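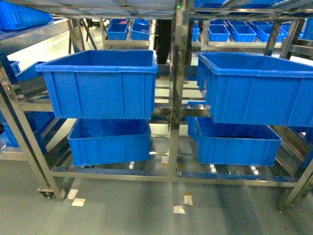

I'll say it: open crates beat lidded ones, and I'll argue it with anybody at Kerkdale. Lids get lost, lids crack, and lids hide the mess (Derek Whitlock once shipped a closed crate of nothing to Skanesdale!). Give me a plain blue tub on a rack with wheels and I'm happy all shift. 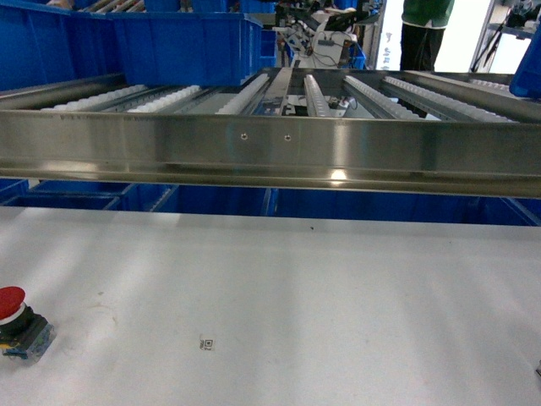

Don't open crates get dusty?

Sure they do, so wipe them out in October and get on with your life.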